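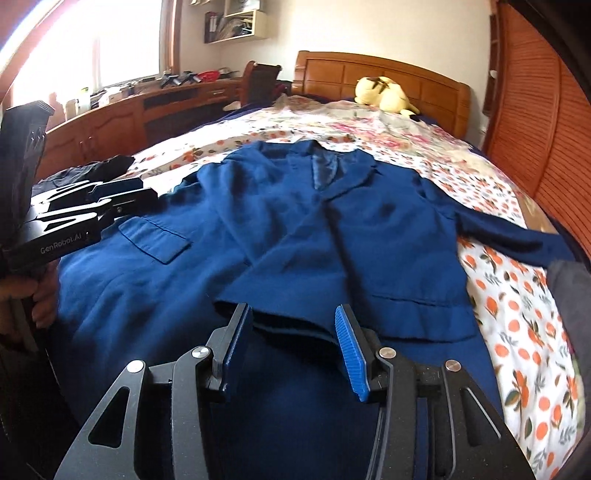

*Navy blazer laid out on a printed bedspread*

**Buchanan Map Room – Condition and Storage Checklist**
Sheet ref. 2252, folding county map on linen. Inspected in February by Jean Hepburn; countersigned by Finlay Geddes.

- [x] Sheet matches catalogue entry. *Title and imprint agree. The plate number is faint but legible.*
- [x] Linen backing sound. *Slight lifting at two folds. No treatment at present.*
- [ ] Margins free of tears. *Closed tear of 14 mm, lower left, into the neat line. Refer to Q. Marchal.*
- [x] Outline colour stable. *Green along the northern boundary has browned – unchanged from the previous entry.*
- [x] No sign of insects or mould.
- [ ] Folder acid-free and correctly labelled. *Label gives the former shelf mark. Replace.*
- [x] Drawer load within limit. *Drawer 5, limit 100 sheets.*
- [ ] Drawer runs freely. *Catches on the left runner. Reported to G. Cowie.*

**Further comments**
The sheet is not to be issued to readers until the tear has been assessed. Requests should be met with the digital copy. The slipcase is held separately and was not inspected.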